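Suturing Skills Lab, Session 7 Handout
Running Stitches and Thread Handling
Notes by Sharon Mfaume

Okay, so last session we did simple interrupted stitches until everyone was sick of them (sorry, there will be more in the spring). Now we get to the running stitch, which people tend to love because it goes fast. It also goes wrong fast, so please read all of this before you sit down at a pad.

Before you start
Sign out a pad from the Bendolen drawer and write your initials on the card. Practice thread is on the shelf under the sink. Cut yourself a decent length, but don't get greedy! I once watched a student start with a piece as long as his arm and he spent the entire hour pulling loops through. Check the needle tip under the lamp. If it's bent or dull, swap it out.

If your pad already has old incision lines in it, fine. Use them. A line that has been stitched a few times tears more easily, and you'll find out pretty quickly whether you're pulling too hard.

Placing the bite
Go in at ninety degrees to the surface. I'll be saying this all semester. If you go in at a slant you get a shallow bite, the edges roll under, and you'll wonder why your line looks like a badly hemmed pair of pants. Follow the curve of the needle with your wrist and let it come out on the far side the same distance from the edge as it went in. Then move along the line and do it again, same depth, same spacing.

Wafula Masanja asked last time whether to take both edges in one pass or two. Two, for now. Once your spacing is even you can try one.

Managing the thread
My favorite part, and the part most of you skip. Monofilament has memory, meaning it wants to go back to the shape it had in the packet. Give it a gentle stretch before the first bite and it behaves much better. Don't grab it with the jaws anywhere you plan to keep, as a crushed spot is a weak spot. Hold it near the end you'll be trimming.

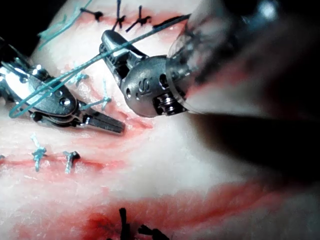

Keep an eye on slack, too. After every bite, draw the thread through until the edges just meet, then stop. You want them touching, with no puckering. If the pad bunches up between stitches, back off and loosen the last two or three loops before you go on. Pull along the direction of the line or straight across it, never up toward your face.

For next time
Finish one full running line and tie it off with a square knot at each end. Leave it in the pad, don't cut it out! Ehsan Awan will be in room 675 during open lab if you get stuck on the knots, and I'm usually around after lunch. Read the wound tension chapter as well, at least up to the diagrams.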